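The Himley Correction

Marcela Ďurica inherited the tide tables in December, along with a key, a desk lamp and a correction factor that had no source.

The tables covered the harbor at Lekota. They were issued once a year by the Wullden office and listed high and low water to the nearest minute. Each predicted high water was computed from the harmonic constants and then shifted later by eight minutes. In the worksheets the shift was labeled "Himley." No reference was given.

She wrote to Renato Henríquez, who had held the post before her. He replied on a postcard. The correction had been in place when he arrived. He had removed it once, for one month, and the ferry had grounded. He had put it back.

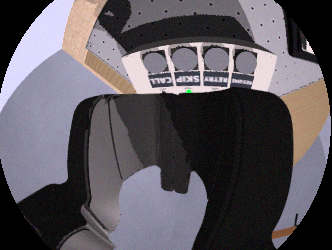

Ďurica began with the gauge. It stood in a brick hut at the end of the north pier, and its float well drew from the harbor through a pipe. A blocked pipe delays the record. She measured the pipe at 50 millimeters and found it clear. The recorder in the hut had a control panel with four round gray buttons in a row, and it appeared upside down, so that its lettering had to be read with the head tilted. She pressed the leftmost. The clock advanced one minute. She pressed it again and the clock advanced another. She wrote both presses in the log, reset the clock against the radio signal at 4:10 in the afternoon, and locked the hut.

The clock had been correct before she touched it. The pipe accounted for less than a minute of delay. That left seven.

Nobuhle Khumalo kept the paper archive on the second floor. She brought out a box of pilot's letters, tied with tape. The name appeared in the fifth letter. Himley had been a rock, 200 meters off the entrance, dry at low water. The pilot timed his entry by it. When the rock went under, he waited eight minutes, and then he came in.

"So it was never the tide," Ďurica said.

"It was the pilot," said Khumalo. "Somebody put him in the table."

The rock was not on the current chart. An older sheet showed it with a pencil cross and the word "removed."
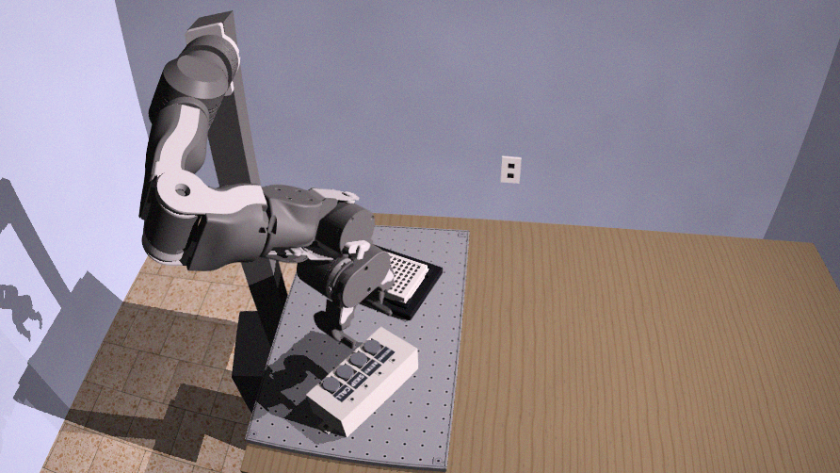
The arm over the table, with the gripper hanging down.

Ďurica drafted two versions of the next year's tables. The first gave the predicted times. The second gave the times at which a careful man would have entered the harbor, if there had been a rock. She checked both against the gauge record. The first agreed.

She telephoned the ferry. Sajib Siriwardena, the master, listened to the whole explanation and asked which version he would be getting.

"The correct one," she said.

"Then I'll wait eight minutes," he said.

She entered this in the log under remarks, with the time of the call, and sent the first version to the printer.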